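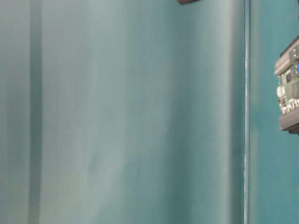
Armelle Tanguy reckons Erberg's sleep-binding can't be a mind power at all, and that the whole forum has been filing it under the wrong school since volume 6.

mothlamp
That was her comment under my Pumular reread post, and it's been rattling around in my head since Thursday arvo. Her argument is that sleep-binding works on the breath. Every time Erberg does it the target is mid-sentence or mid-yell, and the one bloke who holds his breath (the ferry guard, chapter 11) just walks past her. So it'd be Lung school, same as the whistlers. Thoughts? I'm half sold and I've got a colour-coded chart to redo if she's right.

kettle_of_fish
Nah. The ferry guard is deaf in one ear, it's mentioned two pages earlier when he makes Bestov repeat himself. Sleep-binding is sound based. Breath's got nothing to do with it.

mothlamp
Ooh, I'd forgotten the ear thing. But deaf in one ear still leaves an ear!

Shuk-fan Mok
Can I be annoying about the translation? The line in my edition is closer to "she takes the thread of it from his mouth", and the English one went with "she takes his thoughts". I think a lot of the Mind school theory hangs off that one bubble. Doesn't prove Lung school, mind you – "thread" gets used for Bestov's maps as well, and no one's calling those breath magic.

kettle_of_fish
Someone probably is calling them that somewhere on this forum.

gravelbiscuit
Sorry but chapter 12?? She binds the horse. Horse isn't talking. Horse is asleep on its feet half a page later. If it's Lung school because people are speaking then explain the horse.

mothlamp
Horses breathe, gravel.

gravelbiscuit
So does everyone she's ever failed to bind! That's my whole problem with it. If all you need is breathing then she should have dropped the magistrate, and the magistrate laughs at her.

Shuk-fan Mok
The magistrate is wearing the whistler's collar in that bit. You can see the clasp in the panel where he leans over the desk. I'd count that as a point for Armelle.

kettle_of_fish
I'll give you the collar. Still sound though. Whistlers are sound too, if you ask me the whole Lung school is badly named.

mothlamp
Righto, I'm putting her under Lung with a question mark. Chart will be up tonight after dinner. Gravel, I'm giving the horse its own footnote.

gravelbiscuit
It had better be a long one.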